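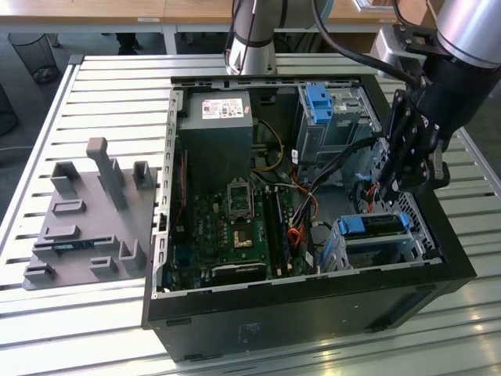
Lallum 接地監視ユニットは、電子機器の修理・分解作業台に常設し、リストストラップと卓上マットの接地状態を連続して監視する据置型の機器です。作業者が始業時に行うリストストラップの点検は、その時点での導通を確認するものであり、作業中に生じたコードの断線やスナップの浮きは検出できません。とくに、筐体を横に倒して側板を外し、CPUを抜いたソケットの固定枠を起こしたまま内部に手を入れるような工程では、接点が露出した状態が続くため、接地の途切れを作業中に知る手段が必要になります。本機は接地経路の抵抗値を監視し、設定範囲を外れた場合に表示灯とブザーで通知します。据付後の日常操作は、電源の投入とコードの差し込みのみです。

製品の位置づけ

Lallum は、Vukstead の作業台用接地機器のうち、1台の作業台を単位として管理するための機種です。複数台の作業台をまとめて監視する場合は、各台に本機を設置し、警報出力端子を上位の表示盤へ接続してください。上位表示盤 Drutetti は別売です。本機単体でも監視および警報の機能はすべて使用できます。

入力は2系統です。工場出荷時には、第1系統がリストストラップ用、第2系統がマット用に割り当てられています。背面の切替スイッチにより、両系統をリストストラップ用に変更できます。この場合、マットの接地は監視対象から外れますので、マットは共通接地端子に直接接続し、定期点検で抵抗値を確認してください。

監視の方式

リストストラップ系統は二線式です。バンドの内側が左右に分かれた導電面になっており、一方の導電面から作業者の皮膚を経由して他方の導電面へ戻る閉回路を形成します。コードの断線に加えて、バンドの緩み、袖の上からの装着、皮膚の乾燥による接触不良も検出の対象になります。一線式のリストストラップは使用できません。一線式のコードを差し込んだ場合、第1系統は常に「高」の表示となります。

マット系統は、マット表面に取り付けた2個のスナップ間と接地線を経由する回路で抵抗値を測定します。スナップは対角となる位置に取り付けてください。隣り合う角に取り付けた場合、マットの中央付近が劣化していても正常と判定されることがあります。

測定に使用する電圧は低く抑えてあり、作業者が通電を感じることはありません。ただし、植込み型の医療機器を使用している方は、担当の医師に確認したうえで使用の可否を判断してください。

表示と警報

前面の表示灯は系統ごとに独立しています。

緑の点灯:抵抗値が設定範囲内にある状態
赤の点灯(高):抵抗値が上限を超えている状態。断線、未装着、接触不良
赤の点滅(低):抵抗値が下限を下回っている状態。保護抵抗の短絡、コードの誤使用
消灯:系統が無効に設定されている状態、または電源が切れている状態

ブザーは赤の点灯または点滅と同時に鳴動します。離席時にコードを本体から抜くと、プラグの検出スイッチが働いて当該系統は待機状態となり、ブザーは鳴りません。リストストラップを手首から外しただけでは待機状態になりませんので、離席の際は必ず本体側のプラグを抜いてください。音量は背面の調整つまみで変更できますが、無音にすることはできません。

警報の遅延時間は短・長の切替式です。短の設定では抵抗値の変動にただちに反応します。腕の動きが大きい作業では、バンドが瞬間的に浮くことで警報が頻発する場合があり、そのときは長の設定を使用してください。長の設定を使用しても警報が収まらない場合は、遅延の設定ではなくバンドの寸法が合っていない可能性があります。

主な仕様

品名:Lallum 接地監視ユニット
監視系統:2系統(リストストラップ用、マット用。切替により両系統ともリストストラップ用)
適合リストストラップ:二線式
上下限設定:背面ディップスイッチによる段階切替
表示:系統別表示灯(緑、赤)
警報音:内蔵ブザー、音量可変
警報出力:無電圧接点
電源:専用ACアダプター(付属)
質量:400 g(アダプター、コード類を除く)
設置方法:天板下ねじ止め、または天板上据置
使用環境:屋内。結露のないこと
ログ記憶件数:1,000件(超過時は古い記録から上書き)

付属品

専用ACアダプター、接地線、マット用スナップコード、取付金具、取付ねじ、取扱説明書、検査成績書。リストストラップおよび卓上マットは付属しません。

設置

天板下に取り付ける場合は、作業者の利き手と反対側の前縁付近を推奨します。コードが作業範囲を横切らず、部品や工具に引っ掛かりにくくなります。取付金具は平板の天板を前提としています。溝のあるアルミ形材や、すき間のある簀子状の天板に取り付ける場合は、別売の溝用金具を使用してください。溝用金具の対応溝幅は17 mmまでです。これを超える溝には適合しません。

金属製の天板を使用する場合、天板そのものを接地しただけでは静電気対策として十分ではありません。抵抗の低い金属面に帯電した部品が直接触れると、急激な放電が生じるおそれがあります。基板や半導体部品を扱う範囲には必ず静電気拡散性のマットを敷き、マットと天板をそれぞれ共通接地端子へ接続してください。マットを敷かずに第2系統を金属天板へ直接接続すると、抵抗値が下限を下回り、赤の点滅となります。

接地線は、作業台の共通接地端子に接続します。ACアダプターの電源線は接地を兼ねません。接地端子のない場所での使用はできません。水道管やガス管への接続は行わないでください。

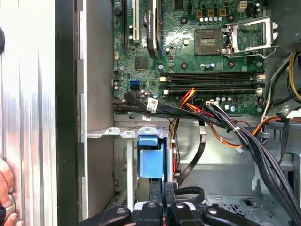 接続が終わったら、電源を入れる前に接地線の導通をテスターで確認します。続いて電源を入れ、第1系統にリストストラップを接続し、装着した状態で緑の点灯、手首から外した状態で赤の点灯となることを確認してください。第2系統は、スナップを一か所ずつ外し、いずれの場合も赤の点灯となることを確認します。片方のスナップを外しても緑のままであれば、コードがマット裏面の金具などを経由して導通しています。配線を見直してください。

取り扱い対象が機器内部に及ぶ場合の注意

本機が監視するのは、作業者とマットの接地です。作業対象である機器の筐体や基板の電位は監視しません。デスクトップ型のコンピューターなど、筐体が金属製の機器を分解する場合は、電源コードを抜き、内部の残留電荷が放電するのを待ってから、筐体の無塗装部に共通接地端子からのクリップを取り付けてください。塗装面ではクリップの導通が得られません。電源装置の内部には触れないでください。

取り外した拡張カードやメモリーは、接地したマットの上、または静電気拡散性の容器に置きます。静電気防止袋は、内側に部品を収めて口を閉じた状態で効果を発揮するものであり、袋の外面を敷物として使用することは避けてください。CPUソケットのように接点が露出する箇所は、作業を中断するときに保護カバーを取り付けます。樹脂製の一般的な粘着テープは剥離時に強く帯電しますので、接点の保護やねじの仮置きには使用しないでください。

通電した状態の機器を扱う作業では、リストストラップを使用しないでください。リストストラップには保護抵抗が内蔵されていますが、商用電源に触れる可能性のある作業での使用を想定したものではありません。通電試験は別の作業台で行うか、本機の第1系統からコードを抜いたうえで行います。

記録の読み出し

本体には、警報の発生および復帰の時点が系統ごとに記録されます。記録の読み出しには、側面の端子に付属外の読出ケーブルを接続し、管理用ソフトウェア Sandberg を使用します。記録は表形式のファイルとして保存でき、系統、発生時刻、復帰時刻、警報の種別(高・低)を含みます。抵抗値そのものの連続記録は行いません。抵抗値の推移が必要な場合は、表面抵抗計による定期測定を併用してください。

本体時計は、電源を切った状態でも内蔵電池で保持されます。時計の設定は Sandberg から行います。電池が消耗すると、電源投入時に両系統の表示灯が交互に点滅します。この状態でも監視と警報は正常に動作しますが、記録の時刻は保証されません。

保守

始業時に、リストストラップを外した状態で赤の点灯とブザーの鳴動を確認してください。緑の点灯だけを確認する点検では、検出回路の不良を見逃すことがあります。

本体の清掃には、水を固く絞った布を使用します。マットの清掃には専用洗浄剤を使用し、家庭用洗剤は使用しないでください。界面活性剤やシリコーン成分が表面に残ると、マットの抵抗値が上昇します。洗浄後は十分に乾燥させてから測定してください。

校正は年1回を推奨します。校正は返送による対応となり、検査成績書を添えて返却します。校正期間中の代替機が必要な場合は、返送前にお申し込みください。リストストラップのコードは消耗品です。外観に異常がなくても、根元を屈曲させたときに表示が変わるものは交換してください。

別売品

二線式リストストラップ(布バンド、金属バンド)
二線式カールコード
溝用金具(溝幅17 mmまで)
読出ケーブル
上位表示盤 Drutetti
管理用ソフトウェア Sandberg
筐体接地用クリップコード

金属バンドは長さの調整がこま単位となります。手首が細い方には布バンドを推奨します。

ご注文について

本体は受注後の出荷です。December ロット以前の旧型とは取付金具のねじ位置が異なり、旧型の金具をそのまま使用することはできません。旧型からの置き換えでは、付属の新しい金具に交換してください。接地線、マット用スナップコードおよび二線式カールコードは旧型と共通です。

本ページの仕様は 2025-02-10 時点のものです。改良のため予告なく変更することがあります。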